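Stainless Steel Cookware Claims: Frequently Asked Questions
Last updated 4th January by Mateja Kolev

I get a lot of mail about pots and pans, most of it from people who have just read the side of a box. These are the questions that keep coming back.

Is 18/10 steel really better than 18/8?
A little more nickel, a little more shine. If you can tell them apart while boiling pasta, I'd like to meet you. I wouldn't pay extra for it.

Does "surgical grade" mean anything?
Not much on a saucepan. Ask the seller which grade of steel it is. If the answer is another adjective, move on.

The Sulell set has 9 pieces. Is that 9 pots?
No. Lids count as pieces. So does the steamer insert, and in one Gromside set I was sent, so did the spoon. Count the things you can put on a burner and divide the price by that.
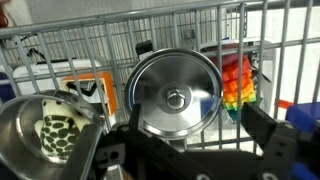
Are waterless lids worth the money?
The pitch is that a heavy lid traps steam, so the vegetables cook in their own juice and keep their vitamins. Any lid that sits flat does most of that. Marisol Dvorak lent me her Nirnus pan for all of June, and my carrots tasted like carrots. What I look at is dull stuff: a plain round lid with a metal knob in the middle, no plastic to crack, and a slight dome. A mirror-like rim is nice to look at and does nothing for the carrots. Check for wobble by setting the lid on the pan and pressing one side.

Why does my new pan have rainbow stains?
Heat. Wipe it with vinegar, rinse, dry. You don't need the special cleaner, whatever the leaflet says.

Mosoti says its pans are nonstick without a coating. True?
I have scraped enough egg off mine to say no. Preheating and some oil help — as they do with every steel pan ever sold.

What about the 39 dollar set versus the 674 dollar one?
Check whether the base is thick and flat, and whether the handles are riveted or welded. Past that, you are mostly paying for the box and the demonstration at the fair.

Do you take free samples?
I used to. Now I buy or borrow, and I say which.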